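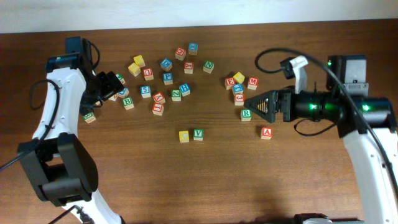 Kwesi Tetteh:第3节原稿只写“将积木散放于桌面”,没有说明字母面的朝向。我按原稿操作时,一部分字母朝下,核对字母花了很长时间。建议把翻面单列为一步。

上述意见已并入本版,步骤3.2为新增内容。

3 桌面摆放与字母核对

3.1 准备桌面
1. 选用表面平整的木质桌面。桌面须稳固,不得晃动。
2. 用干布擦去浮灰。不要使用含蜡清洁剂,蜡层会使积木打滑,并可能沾污木面。
3. 将积木从收纳袋中分批取出,放在桌面中部。不要从高处倾倒。

注意:积木棱角受撞击后可能起毛刺。发现毛刺时,先用300目砂纸轻磨,再继续使用。

3.2 散开与翻面
1. 用手掌将积木推开,使其不再叠压。
2. 逐块翻转,使印有字母或数字的一面朝上。
3. 积木与桌沿之间至少留出2厘米。
4. 相邻积木允许靠近,但不得互相遮挡顶面。

说明:字母颜色有红、蓝、绿、黄。颜色仅供辨认,不表示字母的先后顺序,也不作为分组依据。

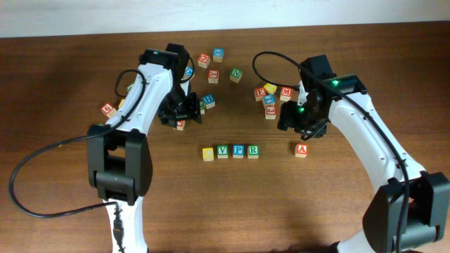

Cyril Birkett
2025年10月26日

3.3 核对字母
1. 取出Tridamby核对表,平放在桌面一侧。
2. 从离身体最远的积木开始,由左至右辨认顶面字符。
3. 每认出一块,在表中对应栏内画一短横。积木留在原位,暂不移动。
4. 全部辨认完毕后,查看表中空栏。空栏对应的字符如未在桌面找到,先检查收纳袋底部及接缝处。

易混字符按下列方法判定:
N与Z:以积木侧面图案的正立方向为准。
M与W:同上。
6与9:字符下方带横线者,横线一侧为下。
字母O与数字0:字母较宽,数字较窄。

注意:Steneo旧版积木的6与9没有横线,请勿与Skumance版混装。两版混装后无法仅凭顶面区分。

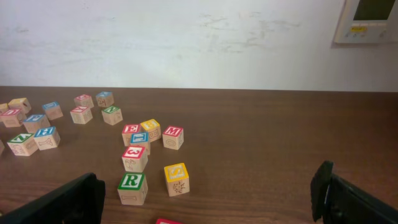

3.4 侧面图案
1. 完成3.3后,再查看侧面。侧面图案包括动物和物品,以线条勾画。
2. 侧面图案不计入核对表。用于识字练习时,可将图案面转向使用者。
3. 转动时捏住相对的两个侧面,不要用指甲抠凸起的字母边缘。

3.5 收存
1. 将积木按字母顺序排入Pickering分格盒,字母面朝上。数字和符号放入末格。
2. 积木曾用湿布擦拭的,应在通风处放置24小时后再合盖。
3. 合盖前检查桌面和地面,确认没有遗落。

警告:积木不得浸水,不得放在暖气片上烘干。木料开裂后应停止使用,并更换同版积木。

3.6 常见情况
积木在桌面上摇晃:检查底面是否粘有异物,清除后重新放置。
颜色褪浅但字符仍可辨认:可以继续使用。
字符无法辨认:在核对表备注栏写明颜色和侧面图案,按附录2申请补件。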